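Standing desk wobbles at full height, is there a fix or do I send it back?

Posted in Home Office by Bukola Oyelaran, 10/5/19
1,643 views

Hi all, hoping somebody can save me from boxing this thing up again. I bought a Vinby standing desk in August, the basic electric one with two legs. Sitting down it's great. Standing up, it shakes whenever I type! Not a lot, but enough that my monitor bobs and my coffee gets little rings in it, and by lunchtime I feel a bit seasick.

What I've tried so far: tightened every bolt I could find, folded up cardboard under the front left foot, moved the desk off the rug and onto the bare floor. The rug thing helped some. The cardboard did nothing. I'm 5'10" so I do need it pretty high, and my monitor is on one of those clamp-on arms at the back edge.

The store (Kallutel) says I can return it but I'd have to pay the shipping, and it weighs a ton. Is this just what standing desks do, or did I get a bad one?

torkance_tim
200 posts

They all wobble. Mine's a Torkance and cost twice what yours did and it wobbles too. Put the heavy stuff in the middle and lower it an inch. Done.

Lawal Afolabi
924 posts

Tim's right that they all move a little, but what you're describing sounds like more than normal to me, so don't give up yet. I've put together five or six of these (my own, my sister's, and a bunch at work) and I had the same shaking on the first one.

Start with the bolts where the legs meet the frame under the top. You said you tightened everything, but did you do it with the desk standing up? If so, loosen them a half turn, flip the desk over on a blanket, make sure the legs are square, and tighten them again in that position. Go corner to corner like you would with a car wheel. On mine one leg was leaning maybe an eighth of an inch and I'd locked it in crooked.

Next, the feet. Ditch the cardboard, it squishes. Most of these desks have little leveling feet that screw in and out. Raise the desk all the way, push down on each corner, and turn the foot wherever it rocks.

Then the monitor arm. A screen hanging way out on an arm makes every bit of shake look about three times worse. Pull it in close and down, or go back to the regular stand for a day and see if you even notice the wobble anymore. I bet you won't!

Last thing is what you keep on top. I used to have everything at the front edge and it made mine bouncier, plus I was always knocking pens off. Small stuff does better in one container you can lift off when you clean or change the height. The white standing desk in the photo has a woven basket on top, and that's the kind of thing I'd go for: chargers, sticky notes, whatever, all in one spot. Mine came from a shop called Igwe and it's held up fine. It won't cure a wobble by itself but it does stop the rattling, and half of what was bugging me was the rattling.

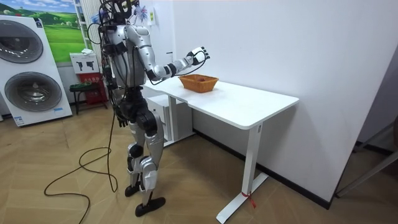 If you do all that and it still shakes side to side, see if Vinby sells a crossbar for your model. It bolts between the legs toward the back. You'll lose a little knee room but it makes a huge difference. Front to back shaking is harder to fix, and for that I'd push it up against a wall, or send it back if you can stand the shipping.

Bukola Oyelaran

Oh wow, thank you! I did tighten them standing up. Flipped it over last night with my neighbor and one leg was visibly crooked. Much better now, still a little bounce but the coffee is calm. Haven't touched the monitor arm yet. Does anybody know what size wrench the leveling feet take? Mine didn't come with one.

Lawal Afolabi

Mine turn by hand if somebody lifts the corner for you. Try that before you buy anything.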